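Subject: Re: Brumness 1329, was there a sea blockade or not?

Going back to the message from April that got lost when the thread split. I have cut it down to the parts I can answer. My comments are in between.

> The usual account of the siege of Brumness has the garrison
> starved out by a force of five ships lying off the harbor
> mouth while the army sat in front of the landward gate. Every
> modern book I own repeats this. None of them gives a source
> for the ships except each other. Has anyone looked at the
> payroll itself?

Yes, I have, twice, the second time with better light and a better copy. What survives is a roll of three membranes, sewn head to tail, with the foot of the last one missing. It is a wage and victualing account kept by the clerk who traveled with the besiegers. It covers sixteen days. It begins before the army reached Brumness and stops while the siege is still going on, so we should not ask it about the surrender.

The five ships are there. They are in a block near the top of the second membrane, each with its home port, its master and the wages of its crew. That much of the story is sound. What the clerk does not say anywhere is that they were on blockade duty. The heading over the block says that they were arrested for the carriage of victuals and engines, and that is all it says. "Arrested" only means what it always means in these accounts, that the crown took up merchant vessels for its own use and paid the crews while it had them.

The idea of a blockade seems to come from the old county history, where the author put the ships and the hunger of the garrison in one sentence. After that it was copied. I don't blame anyone for it. If you have ships and a starving harbor town, you put the two together.

> Even if they were hired as transports, they could have been
> used to close the harbor once they had unloaded. A commander
> would be foolish to send them home.

He might have been, but he seems to have done it. The wages for two of the crews stop well before the others, with a note that they were released to their home port. The others are paid for a run back along the coast to Perodcombe for grain, and then a second run for timber. At no point in the account are all of them being paid in the same place at the same time, apart from the day of arrival. You can hold a narrow harbor with fewer, but then somebody has to explain how the rest of the army was being fed, and the roll shows clearly enough that it was being fed by sea from Perodcombe.

I should add that no archers or men-at-arms are listed as serving on board. For ships expected to fight, or even to turn fishing boats back, I would expect to see a few. They may have been paid on another roll. I can't rule that out.

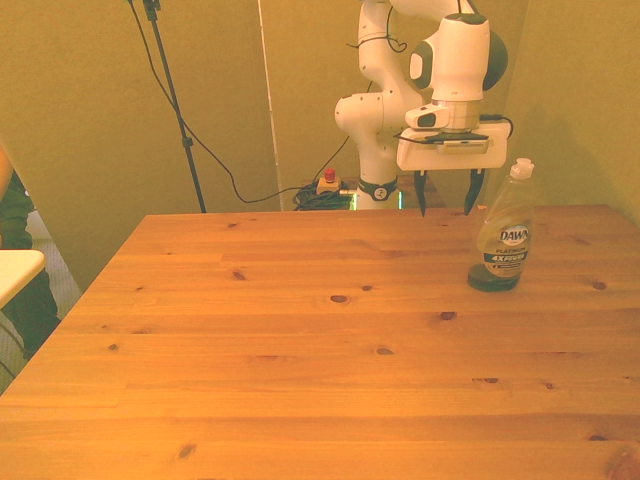 One objection sent to me off the list is that the tides at Brumness make the whole argument pointless, as a large vessel can only get over the bar for part of the day, and a couple of armed boats sitting inside the bar could have stopped anything that tried it. Small boats of that sort would be hired locally by the day, and the clerk may have put them under some general heading such as carriage or necessaries.

I went back and checked the headings with that in mind. Boat hire does appear, in small sums, always with a purpose given: moving stones, moving a sick knight, moving the clerk. None of it is for keeping watch. Still, the point about the bar is a fair one and I had not given it enough weight. Anyone who has been into that harbor at low water will know what is meant. The channel has shifted since the Middle Ages, and the modern chart should not be used as evidence, but the bar itself is mentioned in a complaint from the town in the following century and was plainly an old problem by then.

> What about the engines? The same books say two great engines
> were brought by sea from the royal stores and did most of the
> damage to the gate tower. If you are going to take away the
> blockade, are you going to take those away too?

No. The engines are the best documented thing on the roll. There is carriage of the long timbers, there are hides and grease, there is rope bought in several lots, and there is a gang of carpenters paid at the higher rate for working on Sundays and feast days. What I would question is the damage. The carpenters are still being paid for assembly close to the end of the account. If the engines were throwing stones at the gate tower, they did it late, mostly after our roll breaks off. The masons' entries are for cutting stones to size, and the number of masons goes up in the last few days covered, which fits with a bombardment that was about to start.

This matters for the date of the breach. The books put it early in the siege. I think they have taken the arrival of the timber as the start of the shooting.
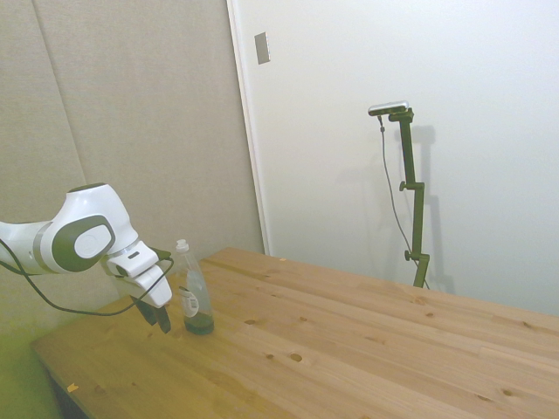
Clear bottle with a white cap, beside the gripper.

On the printed versions. There are two in circulation and people on this list have been quoting both without saying which.

The older one is the extract in the county history. It was made for people interested in local families, and it leaves out nearly all of the entries without a surname in them. The carpenters, boat crews and carters are mostly gone. Do not use it for anything to do with supply.

The newer one is the Thongsuk reprint. Despite the title it is not a new edition. The text is the county history's extract reset in modern type, with a fresh introduction and an index. The introduction is useful on the politics of the regency and I would recommend it for that. The index is good. But the text has the same gaps, and in one place a line has dropped out, so that the wages of a crew seem to be paid to the smith.

The transcription on Tidura is the one to work from. It is full, it keeps the clerk's cancellations, and it marks the places where the membrane is rubbed. It does have a few slips. The ones I have found so far:

First membrane, near the foot. "Oats" should be "otes" in the original spelling, or else the whole line should be modernized. As it stands it is half and half. Trivial.

Second membrane, in the ship block. The home port of the fourth vessel is given as Brumness. This can't be right, as Brumness was the place under siege. The word is badly rubbed and I read the first letter as a P. I think it is Perodcombe, which would make sense of her being sent back there.

Second membrane, after the ship block. A marginal note is printed as part of the main text. It is in a different ink and a later hand. It says that the sum was disputed at audit. It should be in a footnote or at least set apart.

Third membrane. The transcription gives "quarrels" where I see the word for quarries. If it is quarrels, we have a big order of crossbow bolts. If it is quarries, we have stone. The entry next to it is for masons' tools, so I prefer stone, but I would like another pair of eyes on it.

I have sent these in through the corrections form. The form does accept long comments, although the box looks small. 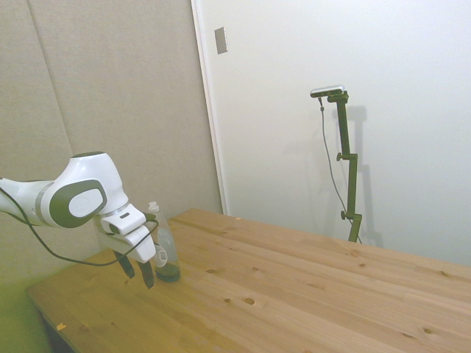 Another reply, on the question of the garrison, was that hunger can be shown from the town's side without any ships at all. The petition for relief of taxes, made after the surrender, says the people had eaten their horses and their seed corn, and this was put forward as a reason to keep the starvation story even if the blockade goes.

I agree that people were probably hungry. I am more careful with the petition than the writer is. Towns asking for relief from taxes said this kind of thing whether they had been besieged, flooded or simply badly run. The horses turn up in other petitions of the period in nearly the same words. The seed corn is less common and I take it more seriously. It also tells us something about the season. If there was seed corn to eat, the spring sowing had not been done, or had only been partly done, when the gates were shut.

There is one more thing in the petition that I have not seen discussed. It asks for compensation for fishing boats broken up by order of the constable, who wanted the planks for hoardings on the wall. If the town's own commander broke up its boats, then the harbor was closed from the inside. The fishermen could not go out, and it would have looked from the shore exactly like a blockade. I would not want to build too much on a single clause in a begging letter, but it does get us hunger in a harbor town with no enemy ships standing off it.

> Last question. Is there any sign of who commanded at sea? I
> have seen it claimed that there was an admiral appointed for
> the siege.

Not on this roll. The masters are paid one by one and nobody is paid above them. An admiral for that stretch of coast did exist in 1329 by virtue of a general commission, and he would have had the right to command anything afloat. I have found nothing that places him at Brumness. His own accounts for the year are lost, or at any rate they are not where they ought to be.

To put my position in a form people can disagree with: five ships were present, as transports, and never all together after the first day. The engines were real but came into use late. The garrison may well have been short of food, and part of the reason was its own constable's treatment of the boats. None of this is proved by a roll with its foot missing, and if the rest of the third membrane ever turns up in somebody's binding I may have to take back a good deal of it.

I still need a reading of the quarrels/quarries entry from anyone who is used to this clerk's hand. His final letters are a mess when he is short of space, and he is short of space on most of that membrane. Tidura lets you zoom in quite far now. If you post a reading, please give the line as well as the membrane, and say whether you are counting from the heading or from the first entry, as the last discussion of this roll went wrong on exactly that.

I will be away from the list for a while after this but will read everything when I get back.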